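Raritz Housekeeping Certificate
Unit 3 handout: Folding knits, or what to do with the pile

Read this before the October practical. Bring it with you as well, as the spare copies have a way of ending up under the irons.

Where we are in the course

Unit 2 left you with clean laundry and a sense of achievement. Unit 3 deals with the next stage, which in most households lasts until somebody needs a shirt. The washing is done, it has been tipped out on a table, and it now has to become a stack. There is no machine cycle for this.

We stick to knits in this unit. Woven shirts, with their yokes and their opinions, come in Unit 4.

Knowing your cloth

Most of what you'll fold in the practical is piqué, the dimpled knit used for polo shirts. Run a thumb over it and you'll feel a small regular grid. That texture does two useful things for the folder: it grips itself, so a folded shirt tends to stay folded, and it hides minor creasing. It also does one unhelpful thing. Two layers of piqué cling together, and a beginner who thinks they have picked up one layer has quite often picked up three.

Jersey (T-shirts, mostly) is flatter and more slippery. It shows every crease and slides off the top of a stack when you shut the cupboard door. Interlock sits somewhere between the two and gives little trouble, so we shall ignore it.

White cloth deserves a word of its own. Seams, plackets and hems are harder to find in a white heap than in a navy one, and under a ceiling light the folds all look alike. Work near a window if you can. If you can't, go by touch: a hem is thicker than the cloth beside it, a collar is thicker than a hem, and a button is a button.

The table

A smooth wooden top is best. It should come up to your hip or a little higher, and you should be able to get at it from two sides. Wipe it down first, even if you wiped it this morning – toast crumbs travel. The Wyss folding board is available for those who like one. It gives you a very even stack and takes up most of the table, so choose which of these you care about.

Starting on the pile

Don't pull from the bottom. Everyone pulls from the bottom, usually because a sleeve is sticking out and looks friendly. Take the top layer by an edge, lift it clear, and give it one good shake away from your neighbour. If something else comes up with it, lay both down and separate them flat.
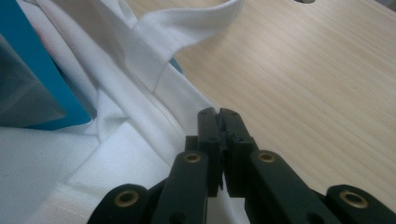

Once a garment is out, find the shoulders before you do anything else. With the shoulders in your hands the rest of a polo shirt hangs more or less where it should, and you can lay it face down in a single movement. Without them you'll spend a minute turning it over and finding that the front is at the back again.

The standard fold

1. Lay the shirt face down, buttons done up to the second from the top. Smooth from the middle outwards with the flat of your hand.
2. Bring one side in so that the fold runs from mid-shoulder to hem. Lay the sleeve back along the fold.
3. Repeat on the other side. The two edges should be parallel. They won't be. Adjust.
4. Fold the hem up a third of the way, then fold again to just below the collar.
5. Turn it over and look at it critically.

Leave the collar down and resist the urge to press it with your fist. A flattened collar stays flattened, and the wearer will be blamed for it.

On speed

The Zedberg timing sheets suggest 90 seconds for a first attempt at a polo shirt. Take them. Last year's group folded 158 garments over the two practical sessions, and some 100 of those were fit to be put on a shelf, a better result than the year before, when we had a race. Speed arrives by itself once your hands know where the shoulders are.

Stacking and storage

Alternate the collars, left then right, or the stack will lean like a tired commuter. Keep to eight shirts at most. The Conon shelving in the teaching room is deep enough for two stacks, one behind the other, and whatever goes in the rear stack should be considered lost until spring.

For the practical

Each pair will be given a mixed heap and a table. You'll be marked on evenness, on the state of the collars, and on whether there is anything left on the floor. Socks don't count towards the total but must still be dealt with.

Before you come, fold one drawer at home and leave it for a week. Make a note of what slid, what creased and who took something out from the middle.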